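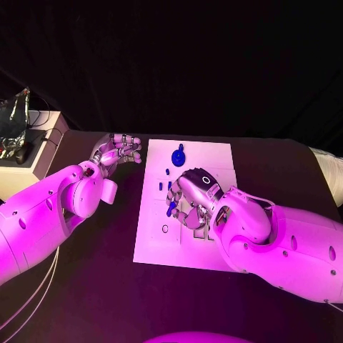

Reginald Whitlock told the project team at their first meeting that a school ensemble learns a chart faster from a recording than from the page, and that he doubted a semester of rehearsals would change his mind. The team took his remark as the starting point for this report.

Learning by Ear and Learning by Chart in a Student Jazz Octet
Final Report, Music Performance Project
Submitted Mon 22 April

Background

The Imdale Octet is made up of three horns, guitar, piano, vibraphone, bass and drums. Its members read at different levels. The horn players came up through concert band and are used to written parts, while the rhythm section has mostly worked from chord symbols. In past years the group prepared its spring program entirely from printed arrangements. Rehearsals in November showed that the notes were usually secure by the third week but that phrasing and swing feel were not.

Method

The group prepared 2 pieces of similar length and difficulty, both written for this project by a student composer. "Plosel" is a medium blues with a shout chorus. "Grarnedgate" is a waltz in a minor key with a short interlude in four. The first was taught by ear from a recorded demo. Players could slow the recording down and loop passages, but no written parts were given out until after the concert. The second was taught from parts alone, and no recording was provided.

Each piece received the same rehearsal time. The final take of every rehearsal was recorded in the Baudry practice room with the microphones left in the same position. Mr. Whitlock and one outside listener then scored the takes for accuracy, time, blend and phrasing, with a maximum of 25 points for each take. The listeners scored separately and did not see each other's sheets until the end.

Results

"Grarnedgate" was ahead in the early weeks. The horns played nearly all the correct pitches at the first rehearsal, and the form held together. "Plosel" broke down often at the same stage, mainly at the turnaround into the shout chorus, where the second trumpet and the tenor had each learned a different voice from the demo. This took most of one rehearsal to sort out.

By the last two rehearsals the order had changed. Both listeners gave "Plosel" higher marks for phrasing and blend. Accuracy was close to even. Time remained weak in the waltz, and the move from three to four and back was never fully settled — the drummer reported that he was still counting through it at the concert.

Solos were not scored. Several players wrote in their rehearsal logs that they felt freer on the piece learned by ear, although the pianist preferred to have the changes in front of her and said so more than once.

Limitations

The two pieces are in different meters, and this may account for part of the difference in time scores. A second group learning the same music in the opposite way would have made a stronger comparison, but there were not enough players available.

Recommendations

The team recommends that the octet learn at least one piece by ear each semester, with section leaders agreeing on the voicings before the first full rehearsal. Written parts should remain in use for music with changes of meter.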